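Deludano Support Desk
Ticket 155: Mitero hand-held gripper, fingers do not close fully on knitted clothes
Status: Closed
Site: Travell
Product: Mitero gripper, used as a pair, with Mai recording software

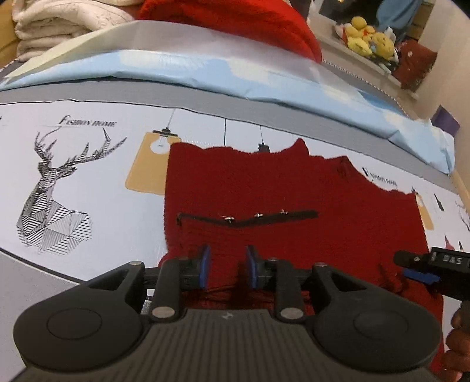
Gripper on the red knitted garment with the zipper. Loose yarn between and under the fingers.

Opened by customer, April, 09:10

Good morning. We use two Mitero grippers at our site in Travell for recording the handling of clothes. The problem is with one of them only. When we close it on a knitted garment, the opening shown in Mai does not go back to zero. It stays at 2 mm, and after some more grips it can jump back to zero, or it stays. On thin cotton we did not notice it, but it is possible we did not look well enough.

Because of the wrong value the software thinks that the gripper holds something when it is empty, and the recording is marked as "object in hand". We must then throw away the recording. The trigger feels a little heavier than on the other gripper, but this is only the feeling of the hand and I cannot measure it.

What we have tried already:
Restarted Mai. No change.
Changed the cable with the one from the good gripper. No change, the fault stays with the same gripper.
Did the zero setting again from the menu. It is correct for a short time, then the 2 mm comes back.

I attached a picture from the gripper's own camera. The two fingers with the blue pads are the ones I write about.

Reply from support, 10:25

Thank you for the clear report. Since the fault does not move with the cable, we can leave the cable and the input on the computer out of this.

In your picture there is a tuft of red fibres at the fingers. Knitted fabric gives many loose fibres, and on this model they can travel upwards from the pads into the linkage. It is also possible that the fibres stay pressed between the pads, and in that case the value in Mai is true and the fingers are really not closed. We would like to know which of these two it is.

Please do the following:
1. Disconnect the gripper.
2. Wipe both blue pads with a dry cloth without lint. Please do not use alcohol, it makes the pads hard.
3. Close the gripper slowly and look at the pads from the side, against a lamp.
4. Tell us if you see light between the pads, and if the gap is the same at the top and at the bottom.

Customer, 11:40

Done. With clean pads I see light, but only at the tips. Near the brackets the pads touch each other. So the gap is like a very thin wedge. The good gripper shows no light at all.

I also opened the gripper completely. Mai shows 100 mm, and I measured 100 mm with the caliper. The fault is only at the closed end.

Reply from support, 12:05

This helps very much. When the open end is correct and the closed end is not, the sensor is normally healthy. A wedge at the tips means that one finger sits turned on its bracket, or that one linkage does not come to its end position.

Please look at the four silver screws at the front of the mechanism: one low on each linkage, and one at each upper pivot. With the gripper disconnected, hold each finger softly and try to move it forwards and backwards. The finger must not move separately from the bracket. Then look behind the linkages for fibres. Use a wooden toothpick or plastic tweezers to take them out. Metal tweezers make scratches on the pivots.

Customer, 14:30

I found both things, I am sorry to say.

The screw at the upper pivot of the left side was not tight. I could turn it with very small force. The other screws are good. On the same side, behind the linkage, there was a small roll of fibres, mostly red with some grey in it, pressed flat like felt. It was not visible from the front. I needed some time to take it all out, because it was wound around the pivot.

Two questions before I tighten the screw. Is there a torque value for it? And should I use thread glue?

Reply from support, 14:50

Please do not tighten by force, the pivot must turn freely. Turn the screw until you feel that it touches, and then a very small amount more. Open and close the fingers by hand. If the left side is heavier than the right side, go back a little. Use one small drop of low-strength thread glue on the thread only, and let it dry overnight with the gripper open. High-strength glue is not allowed, with this you cannot open the screw again.

After the drying:
Connect the gripper and start Mai.
Close it empty and do the zero setting.
Open it fully and check the value with the caliper again.
Do 32 grips on the same knitted garment, including the part along the zipper, and write down the closed value after every grip with the fingers empty.

Customer, next morning, 09:35

The glue is dry and the screw holds. Both sides now feel the same in the hand. No light between the pads.

Open value: 100 mm in Mai and on the caliper.
Closed value: zero after all 32 grips.

On the zipper I was careful to close slowly. One time the fingers held a metal part of the zipper crosswise, but the value went back to zero after it as well. I inspected the pads and there is no mark on them.

One wish for the manual: the chapter about cleaning speaks only of the pads. The place behind the linkage should be mentioned too, with a drawing if possible. We would not have looked there without your message.

Reply from support, 10:15

Very good. I have passed your wish to the people who write the Mitero manual.

For your maintenance plan: when you work with knitted clothes, please clean behind both linkages at the end of each day, and check the pivot screws once a week by hand. Please do the same on the second gripper, also when it shows no fault. For woven clothes, once a week is enough for the cleaning.

Customer, 10:40

I did the second gripper now. Some fibres, all screws tight. Cleaning is added to our list. You can close the ticket.

Closed by support, 10:45
Cause: loose upper pivot screw on left side, fibres wound around the pivot
Parts sent: none
Related article: Care of pads and linkages on textile work (draft)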